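Descaling an old kettle and getting rid of the vinegar smell

Posted by Jozef Van Beek in Kitchen and Household, July

Hello everyone. I've inherited my aunt's kettle, a Juveck with the flat element in the bottom, and it's a lovely thing but it has been living in a very hard water area and the inside is crusted white. I did a vinegar soak on Tuesday, left it overnight, and most of the scale came off in flakes, which was satisfying. The trouble is that every cup of tea since has tasted faintly of chip shop. I've boiled it and emptied it 6 times now. My wife has gone back to using a saucepan and is making a point of it.

Is there something that takes the smell away, or do I just wait? And should I have used something other than vinegar in the first place? There's still a ring of scale round the spout that I can't get at with a cloth.

Solange Wong

Oh, I do sympathise, we had exactly this when we moved to Bindon, where the water comes out of the tap practically as chalk. The smell will go, I promise, but plain boiling is the slow way round. Fill the kettle to the top line with cold water, put in a heaped teaspoon of bicarbonate of soda, bring it to the boil and leave it until it's completely cold. Then tip it away, rinse it well and boil it twice more with fresh water. Ours was back to normal by the following morning.

For next time, I'd go over to citric acid. You can get it in the home brewing aisle or from a chemist, and it has hardly any smell at all. I use two tablespoons to 1000 ml of water. Boil the water first, switch off at the wall, and only then add the powder, a little at a time – it fizzes up quite fiercely if you tip it all in together, and I have had it over the worktop and down the front of the cutlery drawer. Twenty minutes is usually plenty. Do mix it in something you don't mind about, and keep it off marble or any other stone, where it leaves dull marks that won't polish out. I keep one plastic cup for measuring and pouring and never use it for drinks.
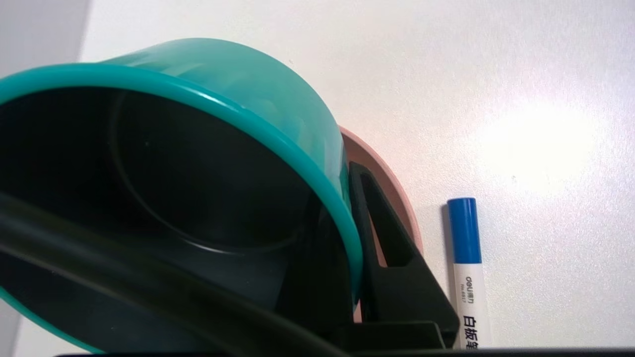 The teal plastic cup, on its side.

As for the ring round the spout, pull the little mesh filter out if yours has one (most of them unclip upwards) and stand it in a mug of the same solution. Then soak a folded piece of kitchen paper in what's left, push it up into the spout and leave it there for an hour. An old soft toothbrush should do the rest. My mother used to keep a marble in her kettle to stop the scale settling, and I can't say whether it did any good, but I still find the rattle rather comforting.

torero222

just buy a new one they're cheap

Leclerc

Half a lemon, sliced, boiled and left to stand. It won't shift heavy scale but it does freshen things up after vinegar. A filter jug is worth having too if your water is that hard, though you do have to remember to change the cartridge, and I am not a good example there.

Comments

Jozef Van Beek: Thank you Solange, the bicarb did it! Tea is tea again and the saucepan has gone back in the cupboard. I'll look for citric acid at the weekend.

Solange Wong: So pleased. Little and often is the way – I do ours on the first of the month.

marrowfat: Does the citric acid work on shower heads as well?

Solange Wong: It does, yes. Tie it on in a sandwich bag overnight, but go gently if yours has a coloured or brassy finish.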